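Drinking vessel (everyday use)

From Jilach, the household encyclopedia

A drinking vessel is a container from which a person drinks. In everyday use the word covers cups, mugs, glasses and also packages which are drunk from directly, such as bottles and cans.

Plastic cups

The plastic cup is common in homes, nurseries and summer cottages. It is light, it does not break easily and it is sold in many colours. The simplest form is a straight cylinder without a handle. The rim is often a little thicker than the wall, so that it feels softer on the lips.
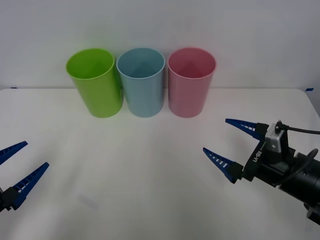 Colour has a practical use in a family. Each person keeps one colour through the day, and fewer cups need washing in the evening. Irja Savolainen describes this habit in her booklet on table manners, where she also advises to keep 2 spare cups for guests. Cups with straight sides need more room in a cupboard than conical ones, as they do not go inside each other.

Beverage cans

The beverage can is a closed metal package for one serving. Its lid has a tab, fixed with a rivet. When the tab is lifted, it pushes a scored part of the lid down and an opening is made – the loose ring of older cans has mostly disappeared. The printed side usually carries a barcode. 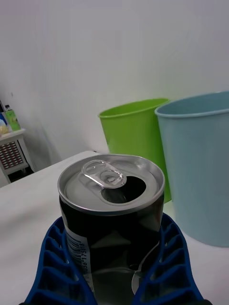
An opened can cannot be closed again, and a fizzy drink loses its gas in some hours. For this reason many people pour the drink into a cup, especially when it is shared between children. Venla Keskinen recommends to wipe the lid before opening, because dust collects in the groove next to the rim.

After use

Plastic cups are washed by hand or in a machine, if the maker allows it. Empty cans are rinsed and taken to metal collection or, in countries with a deposit, returned to the shop. Where a deposit is paid, the can should not be crushed – the machine must be able to read the code.

See also: Mug, Bottle, Table setting

Page last changed 2023-11-10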